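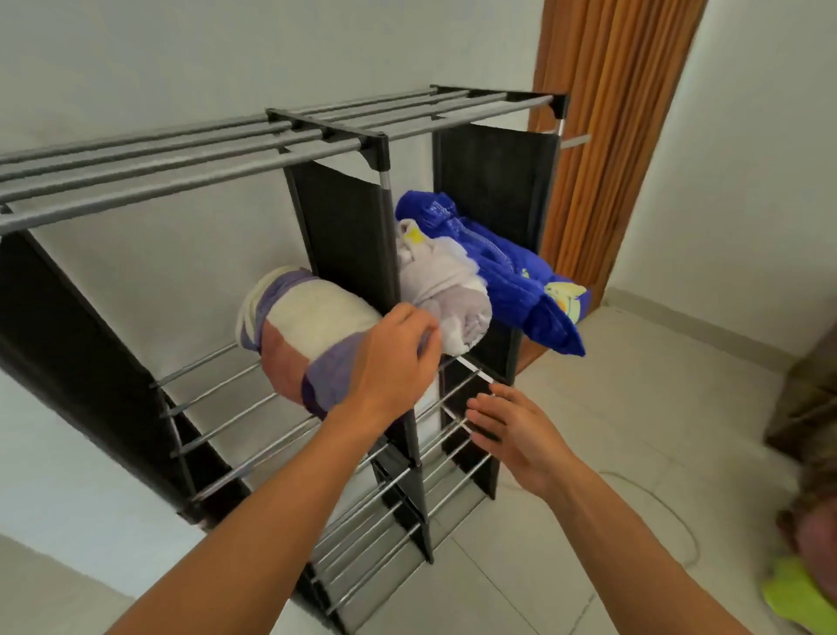

How software learns to tidy a shelf

A robot that puts away cloth needs two kinds of software. Perception works out what is there. Planning picks the next move. Nahuel Montecinos writes the planning part of a program named Brodance.

Perception comes first. A rolled cloth hides most of itself, so the software looks for clues such as color, edges and seams. 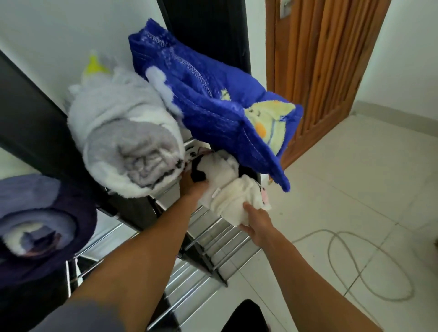 A grey-and-white roll next to a blue blanket. Two hands hold other cloth.

Each item gets an outline and a label. Where two soft things touch, the outline is a guess – the software stores how sure it is. Brodance scores each guess from 0 to 700. With a score under 282, the planner waits for another view.

Planning is harder with cloth than with a box. A box keeps its shape when lifted. Cloth bends, so the planner must work out its shape again after each small move. 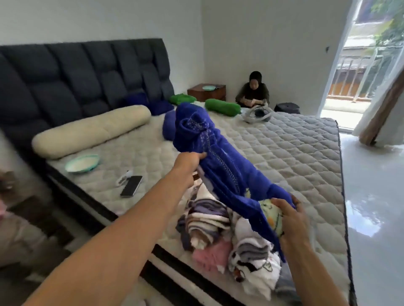 Blue fleece held between two hands, over a heap of folded and crumpled clothes.

New word
Planner: the part of a program that chooses what to do next.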